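The first horse I ever owned a bit of was called Brulell, and the bit I owned was very small. There were 368 of us in the syndicate. If he'd won the Derby I could have bought a decent pair of shoes.

He didn't win the Derby. He ran at Collville in March, in a two-mile novice hurdle, at 100 to 1, and I took a train, a bus and a lift from a man selling burgers to get there. I'd paid my share with birthday money and I was going to stand in that parade ring if it killed me. (You have to enter a ballot for the parade ring. I won the ballot! It's still the only thing connected with that horse I have ever won.)

What I hadn't understood is that small syndicates and big syndicates are different hobbies altogether. My friend Noemi Benavides has an eighth of a mare called Strickland, and she gets phone calls. The trainer, Mwangi Biwott, rings her up on a morning and talks about feet. Feet, mostly, and sometimes wind. I got an email every other week with a video of some horses going up a hill in the mist, any of which might have been mine.

But I loved those emails. I'd watch them at breakfast, then again at lunch, and by teatime I'd be telling whoever was in the kitchen that he looked a much stronger sort this season.

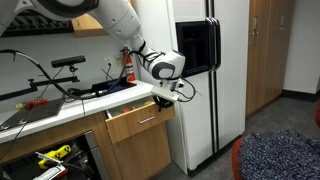
By the fridge, with the drawer partly open.

Anyway, Collville. It's a proper old jumping track, all ups and downs, with a stiff climb from the last that finds out anything short of a run. Gaetano Longo, who was running the syndicate then, gathered us under the big tree and told us the plan was to drop him in, creep round and see what happened over the last two. I nodded as if I'd have suggested the same.

Well, he dropped in all right. He was so far back at halfway that the commentator gave up on him, and I lost sight of the colours behind the water tower. Then they turned for home and the leaders started to paddle, the ground being horrible, and here came this big daft bay plodding past one tired horse after another. Sixth! Beaten a very long way, but sixth, and the prize money went down to sixth. My share didn't cover the burger.

We screamed the place down. A woman in a lovely green coat asked if we'd backed the winner and somebody shouted back that we'd got sixth, and she moved along the rail a bit.

I've been in three syndicates now and the current one is much cosier. It costs me 900 pounds a year, all in, and I've stopped pretending to my bank that it's an investment. Ours is a filly called Dendard, bought cheaply by Xiomara Kasprzak, who trains her as well and is very blunt about her. "She's slow but she's willing" was the whole of the last update.

If you're tempted, ask what happens to the vet's bills, ask what happens when the horse retires, and go and see the yard before you pay anyone a penny. Take carrots. Wear the wrong shoes once and you'll never do it again.

Dendard goes to Collville next, same race, and I've put my name in for the parade ring.

We use cookies to improve your experience on this site. By continuing to browse you agree to our use of cookies. Accept all | Manage settings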